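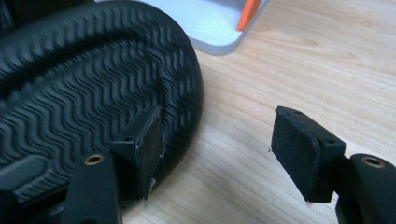
Tundport Wave Replacement Sole

Full-length rubber outsole for work shoes, walking shoes and casual boots
Sold in pairs. Black only.

The Tundport Wave is a one-piece outsole for resoling shoes that have worn through at the heel or gone smooth under the ball of the foot. It comes in matte black rubber with a tread of closely spaced wavy ridges. The ridges follow the curve of the sole out to a smooth raised rim around the edge.

We have stocked the Wave in our Widanville shop since it first came out, and it is the sole we fit most often on kitchen shoes, warehouse shoes and everyday lace-ups. It is a plain sole. It does not light up a shoe or change its shape much, and most customers want it that way.

What you get

One left sole and one right sole, untrimmed
One sheet of 80-grit abrasive paper
One printed trimming guide

Cement is not included. See "Gluing" further down.

Sizes

The Wave is made in four blanks, and each blank is trimmed down to fit. Sizes are European.

Blank A: 36 to 38
Blank B: 39 to 41
Blank C: 42 to 43
Blank D: 44 to 46

If your shoe falls between two blanks, order the larger one. You can take rubber off the edge but you can't put it back. For a wide shoe, measure across the widest part of the old sole and send us the figure before ordering. A wide 43 often needs Blank D.

Half sizes are not made. A 41 1/2 should be cut from Blank C.

The tread

Wavy tread is an old pattern and it works well on flat indoor floors such as tile, sealed concrete and vinyl. The ridges are close together, so small stones do not lodge in them the way they do in a lugged sole. Sawdust and flour will pack in over a shift. A stiff brush and warm water will get it out.

The Wave is not a hiking sole. On wet grass or loose dirt you will want something deeper, and we would point you to the Fukammont lug sole, which takes the same cement and is trimmed the same way.

It is also not safety rated. If your employer asks for a certified slip-resistant shoe, a resoled shoe will usually not count, whatever sole is on it. Check before you spend the money.

Trimming

Lay the blank tread down on a board you don't mind cutting. Set the shoe on it, with the old sole already off, and trace the outline with a silver pencil. Leave a margin outside the line. Cut with a sharp hooked knife in long strokes, then take the edge down to the line with a sanding wheel or the paper supplied.

The rim is part of the molding. On a shoe close to the full size of the blank you will keep nearly all of it. On a smaller shoe you will cut into it at the toe and along the outside edge, and the wave pattern will run out to the side of the shoe. This makes no difference to wear but it does look different, so if looks matter, pick the blank that needs the least trimming.

Do the left and right together. Szabolcs Szekeres, who runs our bench, cuts both outlines before sanding either one and then holds the soles back to back to check them. It is slower and we have fewer returns from the bench since he started doing it.

Gluing

Use a contact cement made for shoe rubber. We use and sell Nedeljković neoprene cement in small cans. Household glue and hot glue will let go within a few days of walking.

1. Rough up the bonding side of the sole until the shine is gone. Do the same to the bottom of the shoe.
2. Brush off all the dust.
3. Put a thin coat of cement on both faces and let it dry until it no longer transfers to a fingertip.
4. Put on a second thin coat and wait again.
5. Warm both faces with a heat gun on low.
6. Line up the toe first, then roll the sole down toward the heel. It will grab at once.
7. Hammer or press the whole sole from the center out.
8. Leave the shoes alone for 24 hours before wearing them.

Shoes with a stitched welt can be stitched through the sole as well, but the Wave has no stitching groove. You will need to cut one.

Fits

Leather shoes with a flat leather or rubber midsole
Clogs with a flat base
Most cemented casual boots with no built-up heel

Does not fit

Running shoes with a curved foam midsole
Shoes with a separate stacked heel, unless the heel is taken off
Children's sizes

Care

Wipe clean with water and dish soap. Keep solvents and cooking oil off the rubber as much as you can. Don't dry shoes on a radiator or in front of a stove, as heat will soften the cement before it harms the sole. Spare pairs store best flat, out of the sun, with nothing heavy on top of them.

Ordering

Price per pair, any size: 3,840 Ft
Minimum order: 1 pair
Repair shops ordering 6 pairs or more get the trade price. Blanks can be mixed to make up the number.

Orders placed before noon go out the same day. Blank D has been slow to come in and may ship separately from the rest of an order. We will write to you if that happens, and there is no second shipping charge.

Returns

Untrimmed soles can come back to us within 30 days. Once a sole has been cut or had cement on it, we can't take it back unless there is a fault in the rubber. Faults are rare but they do turn up - look for bubbles along the rim and flex the sole before you cut. If you find one, send a photo to Zeyu Zheng at the order desk and keep the sole until you hear from us.

Fitting service

If you would rather have the soles put on for you, bring or mail the shoes to the shop. Please clean them first and take out the laces. The work normally takes a week, longer in March when the winter boots come in. The fitting charge is separate from the price of the soles and depends on how the old ones are attached. We will give you a price once we have seen the shoes and won't start until you agree to it.

Page updated 2025-11-20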